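Chapter 5
The Strip Under the Desk

By Ritu Kanaujia
June 11, 2023
232 shares | 5 comments

I'm going to start this chapter with a confession. For most of my first year teaching household electricity, I skipped power strips. I went straight from wall outlets to fuse boxes, and I figured everybody already knew how a row of sockets on a cord worked. Then one May afternoon a student of mine, Brijesh Sisodia, asked why his lights went out every time his sister made toast, and I asked him to draw me the kitchen. He drew one wall outlet, one strip, and then a kettle, a toaster, a fan and a phone charger all hanging off it (he even drew the crumbs!). So we threw out my lesson plan and spent the whole hour on that drawing. It's been in the course ever since, and now it gets its own chapter.

You've already met the three words you need. Voltage, from Chapter 2, is the push. Current, from Chapter 3, is the flow. Power is the two multiplied together, and we measure it in watts. What's new in this chapter is that several things can share one cord, and the cord has to carry the current for all of them at once.

The sockets on a strip are wired in parallel. Each thing you plug in gets the same voltage it would get at the wall, which is why your lamp doesn't dim when you add a charger in the next socket. The currents, though, add up. Picture a family going out through one front door – everybody came from a different room, but they all have to squeeze through the same opening. On a strip, the front door is the cord.

Let's put numbers on it. Say my kettle draws 2,000 watts while it's heating, and I plug a 2,000-watt heater in right beside it. That's 4,000 watts asked of one cord, and most household strips aren't built for anything like it. A strip with a breaker will usually trip. One without a breaker may just get warm, and then warmer, and I don't like thinking about the rest. Empty sockets tell you nothing about how much more a strip can take. You have to find the rating and do the sum.

My colleague Satish Mathur likes to begin with a strip that isn't connected to anything, and I've come around to his way. Put it on a bare table where you can turn it over and read whatever is printed on it. Find the switch, if there is one. Look at the shape of the slots and hold a plug up next to them before you try to push it in. If a plug is boxy, think about whether it will block its neighbor – I have one at home that hogs two sockets and I grumble at it daily.

Before you go on to Section 5.1, do your own sum at home. Pick one strip, write down every item on it, and copy the watts from each label. Some labels only give volts and amps, so multiply those. Leave a blank where you can't find a number and bring the list with you. We'll fill in the gaps together, and please don't unplug anybody's freezer to read the back of it. 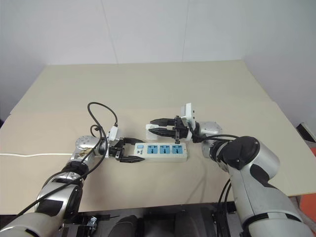
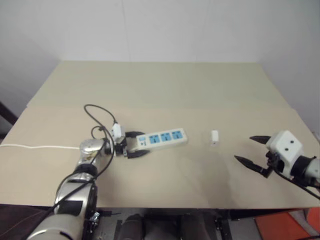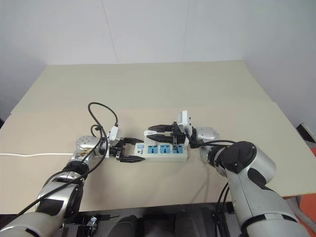
Figure 5.1 A white power strip with three blue sockets in a row, on a beige tabletop.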